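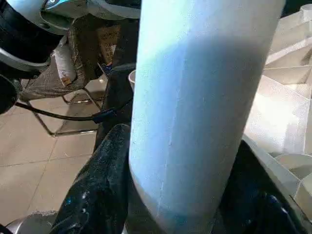 Home Goods and How They Hold Together
Notes for Session 4: Molded Plastic and Pipe
Handed out 01/12/2024

Read before class. The reading from the course packet is optional this time and I'd skip it, as it is mostly a catalog with the prices taken out.

Where we are

Last session we did wood and screws, and most of you decided that screws are annoying and that plastic must be easier. The trade would like you to think so. "No tools needed" is printed on nearly every box of push-together furniture sold, and this session is about what the phrase leaves out.

The type we're looking at is a molded panel with sockets in it, plus pipes that go into the sockets, plus short fittings that join one pipe to another. Shoe racks, laundry stands, bathroom shelves, plant stands and a lot of children's furniture are built this way. White is the usual color. I have asked two sellers why and got two answers, one about hygiene and one about matching the bathroom. My own guess is that it makes stocking spares simple, but it's a guess and you shouldn't put it in your paper.

Terms you need

Panel: the molded piece that everything else depends on. It may be a tray, a shelf, a seat or a base. Look for a raised rim. A flat sheet of thin plastic bends easily, and a rim makes it much harder to bend for very little extra material. If a panel feels stiff in the store, press the middle as well as the edge. People press the edge, feel the rim, and buy the middle.

Socket: the round hole or collar a pipe goes into. Depth matters more than how tight it feels. A shallow socket can grip hard on the first day and still let the pipe rock, because all the leverage of a long pipe lands on a small patch of wall.

Pipe: hollow, smooth, cut to length. Check whether the ends are cut square. On cheap sets they often aren't, and then a pipe that is fully home on one side is short on the other.

Fitting: the short, wide piece with open ends. Straight ones extend a leg. Others turn a corner or make a branch. These get lost first, and they are usually what you can't buy separately.

Shoulder: the place where a tube or container narrows or rounds in toward its end. We'll come back to this in the part about seams.

Claims on the box

I keep a list of claims, and I'd like you to start one. These are the ones we'll argue over in class.

"Assembles in minutes." All assembly happens in minutes. The Sovari three-shelf stand took my last class most of an hour in pairs, and they had done one before. Nearly all that time went on two things: working out which way up the base went, and pulling out pipes that had been put in the wrong sockets. The leaflet had one drawing for the base, seen from above, and the base looks nearly the same from below.

"Holds up to 1000 lb." This was on the sleeve of a Gurkosus bench. No test was described. Was the load spread evenly, and for how long? Was the floor level? Did the bench come back to its shape afterward? A number with none of this attached tells you what the printer was asked to print. I wrote to ask and was sent a picture of the bench.

"Rust free." True, and a strange thing to boast of in an object with no metal in it. Where there are metal clips or screws hidden under the panel, look at those.

"Unbreakable." Leave it out of your paper unless you are going to make fun of it.

"Tested for 3272 cycles." I rather like this one, from the Lallel folding rack, because it is so odd a figure that somebody may have really counted it. Perhaps the rack failed on the next one. It would be a more useful number if they said so. If you find out what a cycle was, bring it to class and I'll stop complaining about it.

The order of assembly

Most leaflets start with the base and add legs one at a time. I think this is bad advice for anything with more than two legs, though it's good advice for making drawings look tidy. With one leg pushed fully home, the others have to be forced into line with it, and any error in that first socket is carried through the whole thing.

Try it this way in the lab:

Lay out all the parts on a covered surface and group them by shape before touching the leaflet.
Stand the matching pipes next to each other and compare lengths. Sets are packed by hand and mistakes happen.
Put the panel down on its back or upside down, so that you are working into open sockets.
Start every pipe a little way in. Don't finish any of them.
Add the short fittings while things are still slack.
Push home in turn, going corner to corner.
Turn it over, put it on the floor, and press on each corner. If it rocks, go back one step. Don't reach for folded cardboard yet.

A word about the surface. Black plastic sheeting is cheap and white parts show up well against it, which helps when you are hunting for a dropped fitting. It also wrinkles and slides. Tape it down at the edges if you're going to lean on anything.
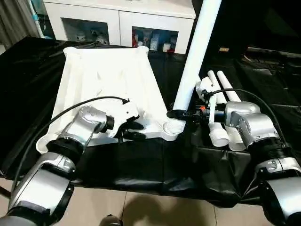

Anwara Matubbar thinks I am being unfair to the leaflets. She writes that one leg at a time is how a person with two hands and no helper can do the job at all, and that my method works in a room full of students because there is always someone to hold the other end. Starting every pipe loosely, she says, means that each one falls out as you start the next, and she would like to see me do it alone on a bathroom floor.

I have no good answer to the bathroom floor. I'd still say that her way needs a fix at the end, when the last leg doesn't want to go in, and that the fix is usually a mallet. A mallet on a hollow pipe spreads the end or cracks the socket, and either one is hard to see until weight goes on. If you must work alone, prop the panel on its back against a wall and let gravity hold the pipes in. We'll time both methods. I expect to lose on speed.

How a push fit holds

There is nothing in most of these joints but friction. The pipe is very slightly too big for the socket, both give a little, and the squeeze holds them. Two things follow.

First, plastic under a steady squeeze slowly relaxes. A joint that was hard to push together may be loose later without anyone having touched it. Stores only ever show you the new joint.

Second, every time you take it apart you shave something off. "Can be taken down and put back up as often as you like" is a claim to be careful with. At Mollah we kept a plant stand going up and down over a whole term, and the joints that had squeaked at the start slid in silently at the end. That isn't proof, and the students weren't gentle with it, but I'd want a maker to show me something better before I believed the opposite.

Some designs add a pin, a clip or a twist lock. I trust these more, with one doubt: a lock stops a pipe from coming out and may do nothing about rocking. Test for both. Pull along the pipe, then push sideways at the far end.

Seams, shoulders and other places to look

A line down the side of a plastic part usually comes from the mold, where the two halves met. People see it and assume a glue joint or a crack. Run a fingernail over it. A mold line is normally a slight ridge. A crack catches in both directions and often gets lighter in color when you flex the part. I say "normally" because I have been wrong about this in front of a class.

Rounded ends and shoulders are better than sharp corners in anything that takes a load, and that includes bottles and tubs as well as furniture. Stress gathers in sharp inside corners. If a panel breaks, it tends to be there, right where the socket meets the flat. Look for a small curve at that join. If there's a crisp right angle instead, somebody saved money on the mold or wasn't thinking.

Repairs

Almost 723 people had left remarks on the page for one Sovari spare fittings kit when I last looked, and what I read of them was mostly about the kit not fitting. "Universal" spares deserve the same treatment as every other claim in this handout. Measure the inside of your socket and the outside of your pipe and take both numbers with you.

Tape inside a loose socket works for a while. Glue works for longer and ends your chance of ever taking it apart, so check the feet are level first. Some of these plastics hardly take glue at all. Try a spot underneath, leave it overnight, and try to peel it off.

For next time

Bring one box or leaflet from any push-together item at home. The item can stay where it is. Underline each claim and write beside it what you would have to do to check it, in plain words. A single page is enough.

Also bring one sentence on whether Anwara's method or mine suits a person working alone, and say what would change your mind. If you agree with me only because I'm grading it, I'll be able to tell, or at least I'll say I can.

Please put the short fittings back in the bags you took them from. There were corner pieces in with the straight ones after the last lab.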